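Search tickets Search

Garment Care Desk - Ticket 1860
Opened in June by Binta Odukoya, Dilberg Uniform Services

Subject: Pilling at underarms and raw neckline on maroon short-sleeved knit top
Status: Awaiting decision from supplier
Assigned to: Kelechi Adeyemi

Summary of the report

The wearer returned one maroon ribbed knit top through the front desk with a note stating that the fabric had become rough under both arms. The note also asked whether the neckline had come undone. The wearer reports washing the top at home with mixed colors and drying it on a line. No stain or odor was reported. The top was issued from batch 488 and has been in use for one season.

The desk was asked to determine whether the damage is ordinary wear, a washing fault or a fault in the knit, and whether the top may be returned to issue.

Initial inspection (B. Odukoya, 9:40 a.m.)

The top was laid out front side up and checked at the collar, chest, shoulder seams and underarms. Creasing across the chest is slight and is not considered part of the complaint.
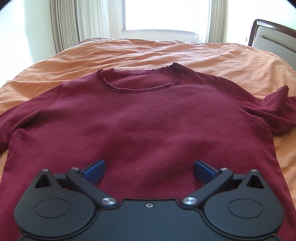 Page last changed: June, 3:15 p.m., by K. Adeyemi

There is a worn, pilled patch near each armpit seam. The two patches are similar in appearance, and the knit on the left side of the photograph looks frayed. The neckline has a raw, slightly curled edge with a line of overlock stitching around its inner border. The small label inside the back of the collar could not be read with confidence, so the batch number above has been taken from the issue record.

Log

9:55 a.m. - B. Odukoya. Compared the neckline with the pattern sheet for style 221. The sheet specifies a raw edge at the neck. The wearer's question on this point is therefore answered and no repair is required there.

10:30 a.m. - K. Adeyemi. Pressed the underarm seams lightly between the fingers from the inside. No open stitches felt. The fault is limited to the face of the knit. Wearer asked by telephone whether a shoulder bag is carried at work; the answer was no.

11:20 a.m. - K. Adeyemi. Request sent to Rirnon, the knit supplier, asking for the abrasion results held for batch 488. Replacement top issued to the wearer on loan.

2:05 p.m. - Bakari Mosoti, Rirnon. Request received. Results will be sent once located. Please do not shave or comb the patches before our decision, as this would remove the evidence.

3:15 p.m. - K. Adeyemi. Noted. The top is to be held unwashed - no fabric comb, no steam - until the supplier replies.

Interim advice to wearers of style 221

Turn the top inside out before washing. Use a cool, gentle cycle and keep it apart from towels, denim and anything with a zipper. Dry it flat. Light pilling under the arms may be removed with a fabric comb, but tops with frayed knit should be returned to this desk untreated.

Next action: B. Odukoya to check remaining stock from batch 488 and add the findings to this ticket.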